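4. First wash and care programmes

Run the Triltine 727 once without laundry before you use it for clothes.

1. Open the water tap fully and check both hose ends for drips.
2. Close the door until it clicks.
3. Turn the dial to Drum Clean and press Start. The programme takes around 2 hours.

Caution: Do not open the filter cover while there is water in the drum.

4. Sort the first load by colour and fabric. Shake out folded or bunched items before loading - tight folds hold detergent.
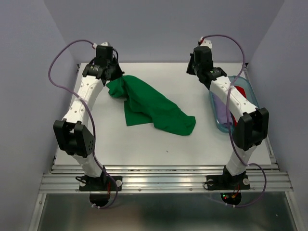

5. Add detergent to the left drawer only. The right drawer is for softener.
6. Choose a programme. For towels, use Cotton. For thin or knitted items, use Gentle and lower the spin speed.

Note: If the display shows 380, the inlet filter is blocked. Turn off the tap, unscrew the hose and rinse the filter under running water.

7. When the programme ends, wait for the door light to go out, then unload.

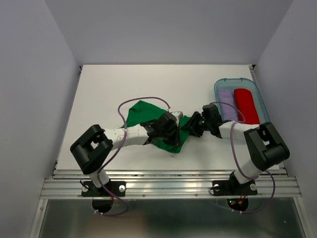 Fig. 4b. Two arms over a white work surface.

Leave the door ajar between washes. Clean the door seal with a damp cloth once a month - more often in hard water areas.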